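Reusable Cups in Shared Buildings: Report of a Second-Year Project in Environmental Management

Prepared by Ainhoa Peñalver

1. Background

The project examined whether a deposit-free cup lending program could reduce the use of disposable cups in a building occupied by several organizations. The building selected was Statstead, which houses teaching rooms, workshops, laboratories and a ground-floor coffee counter operated under the name Livamau. Occupants buy drinks at the counter and carry them to desks, benches and meeting rooms on all floors.
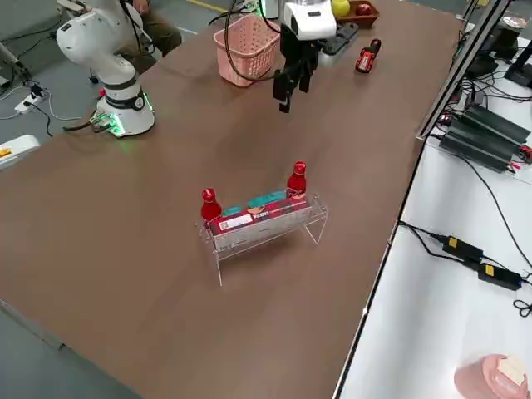
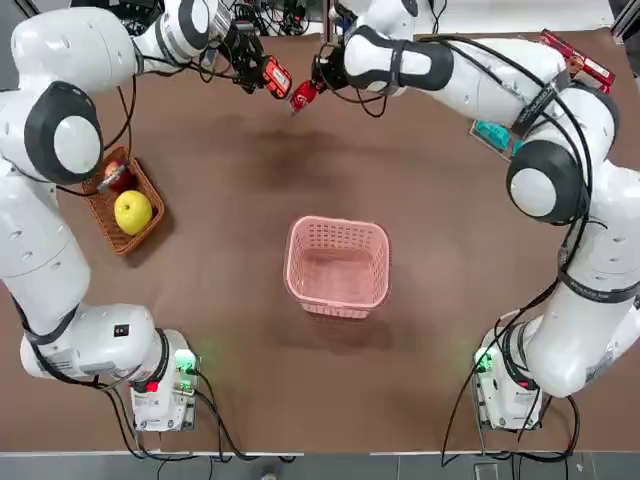
The building has no central kitchen. Each floor is provided with a small sink and a cupboard, and cleaning staff are not responsible for washing dishes. These conditions are common in shared buildings of this age and were a main reason for choosing the site. Earlier student projects in the program had dealt only with cafeterias, where cups rarely leave the room in which they are filled.

2. Objectives

The project had 2 objectives. The first was to measure the rate at which borrowed cups were returned without a deposit or a penalty. The second was to record the reasons given by occupants for choosing a disposable cup when a reusable one was offered at the same price.

3. Method

A stock of 1000 cups was obtained from the supplier Zonus. The cups were plain, stackable and made of a hard plastic suitable for commercial dishwashers. Each was marked underneath with a number so that losses could be traced to a week of issue, though not to a borrower. It was decided at an early stage that no personal information would be collected.

Return bins were placed at 16 points in the building, mostly beside stairwells and elevators. The bins were emptied every Wednesday and the cups were taken to the dishwasher behind the Livamau counter. Counter staff entered each cup issued on a paper sheet, and the sheets were transferred to a spreadsheet at the end of the week.

Short interviews were held near the counter in the morning and again after lunch. Respondents were asked three open questions and their answers were grouped afterwards by theme. A first version of the questions was tested with classmates and shortened, as most people were unwilling to stop for longer than it took to add milk.

4. Results

At the final stock check in July, 975 cups were accounted for. The remainder had not been found by the time the bins were removed. Several of the missing cups had been issued in the week of the building's open house, when visitors used the counter in large numbers.

Returns were slow at first. Many cups were kept at desks for several days, and the counter twice ran short before the Wednesday collection. A reminder notice placed at eye level beside the elevators was followed by an improvement, but the exam period ended in the same week and the two effects cannot be separated.

The most common reason for refusing a reusable cup was the lack of a lid. Occupants of the upper floors mentioned this far more often than those on the ground floor. Some respondents were concerned about cleanliness -- a concern that was raised less often once the location of the dishwasher was explained. A smaller group already carried their own mugs and saw no benefit in the program.

5. Discussion

The rate of loss was lower than expected and does not in itself justify a deposit. The greater difficulty was labour. Collection took about an hour each week and was carried out by the author, and counter staff reported that the issue sheets were a burden during the morning rush. A simpler tally, perhaps taken on one day only, would be adequate for an ongoing program.

The supplier's smaller model, the Pap, was considered for espresso drinks but was not tested. It is sold with a fitted lid and may answer the objection raised by occupants of the upper floors.

6. Recommendations

It is recommended that the lending program continue through the fall term with one collection added on a second weekday, and that lids be made available on request. Responsibility for emptying the bins should be assigned in writing before the term begins. The numbered cups and the original issue sheets have been left with the Livamau counter manager.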